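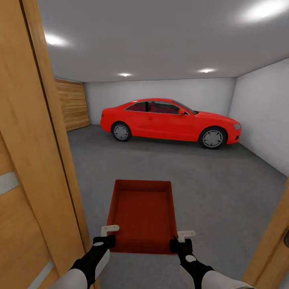
Figure 1. Garage interior with the red tray, computer rendering.

From Kitchen Songs to Concert: Building a Program for the Folk Trio Odimard

Project report, second year, Music and Stage
Student: Wilma Cuypers
Supervisor: Nathalie Vanhove

1. Introduction

Odimard is a folk trio with fiddle, accordion and guitar. I play the guitar in it and I sing the lower voice. Before this project we had only played at birthdays and one time at the opening of a bicycle shop. We knew many tunes, but we did not have a program. When somebody asked us to play for one hour, we chose the songs on the spot, and this took more time than we liked.

The goal of my project was to build a concert program of 52 minutes without intermission and to perform it one time for a paying audience. The concert took place in November in the Verhoeven hall, which has a low stage and a good wooden floor for foot tapping. In this report I describe how we chose the tunes, how we arranged and rehearsed them, and what I would change.

2. Choosing the material

We started with a long list. Every member wrote down all the tunes that he or she could play from memory, also the ones that were not so nice. After this we played through the list during two evenings and gave each tune a mark: keep, doubt or remove. The doubts were the largest group.

I had expected that the discussion would be about taste. Most of the time it was about keys. Our accordion player is comfortable in G and D, and many of the songs that I can sing are in F or B flat. I moved three songs to G, and one of them became too high for me, so our fiddler Trui now sings it. This was a good decision also for the variety of the evening.

The long waltz from Sullham stayed in the program until the last week. It is a beautiful melody, but it has four parts and we never played all of them in the same order. In the end we used only the first 2 parts, as an introduction to a faster tune.

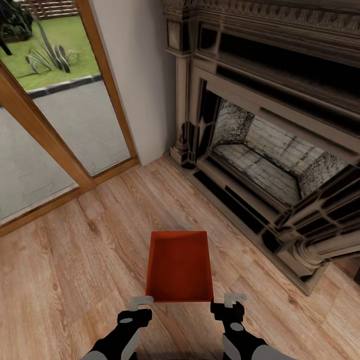

Figure 2. The red tray on a light wood-plank floor.

3. Arrangements

In traditional music the melody is often played by everybody together. This is pleasant for the players, but for a listener in a chair it can become the same after a few minutes. Ms. Vanhove advised me to decide for every tune who is silent at the beginning. I found this a very practical question. In the first tune the guitar is silent for one full round, in the second tune the fiddle plays alone, and in the slow song we have only accordion under the voice.

I wrote the arrangements on one page for each tune, with letters for the parts and the names of the players next to them. I did not write full notation. The others read notes slowly, and they listen better when they do not look at paper.

Endings cost us the most work. At a birthday you can stop when the leader lifts her foot, but on a stage it looks uncertain. We agreed on 3 kinds of ending (short stop, slow chord, repeated last line) and every tune received one of them. 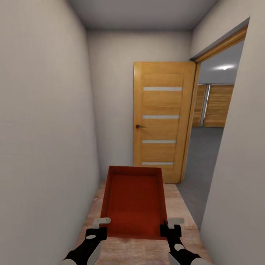

4. Rehearsals

We rehearsed one evening per week, from half past seven until ten. The first half hour was for tuning and for playing something easy. Then we worked on two difficult tunes, and after a tea break we played a part of the program without stopping, also when there were mistakes.

I recorded the last part of each rehearsal with my telephone. Listening back was not always nice for me. I heard that I speed up in every reel, always in the second part, at the moment when the melody goes up. With the metronome I could correct this at home, but in the group it came back. What helped was to let the accordion begin the second part and to follow her left hand.
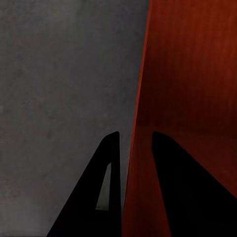
The speaking between the songs also needed practice. At first I wanted to explain where every tune comes from, and my texts were longer than some of the tunes. I now speak four times in the whole concert, and the other changes go directly, with one chord from the guitar. For the long introduction before the ballad I learned only the first sentence and the last sentence by heart — the middle I tell freely.

5. The concert

The hall costs 900 euros for one evening with sound and light. This was too much for us alone, so we shared the evening with the choir Trurora, who sang after us. Sound check was at five o'clock. The technician put the accordion microphone too near to the left side in the beginning, and we heard more bass buttons than melody. He changed it before the doors opened.

We played the complete program in the planned order. The fiddle had to be tuned again after the slow song, and I had nothing prepared to say, so there was a silence. In the ballad the audience was very quiet. In the last reel I was too fast again.

6. Reflection

I am satisfied with the order of the tunes and with the endings, which were clear for everyone on stage. With my own tempo I am not yet satisfied. For a next program I would begin earlier with playing the whole set standing up, as the guitar hangs differently and my right hand tires sooner. I would also put a spoken part directly after the slow song, so that there is time for tuning.

The arrangement pages and the final set list are added in the appendix.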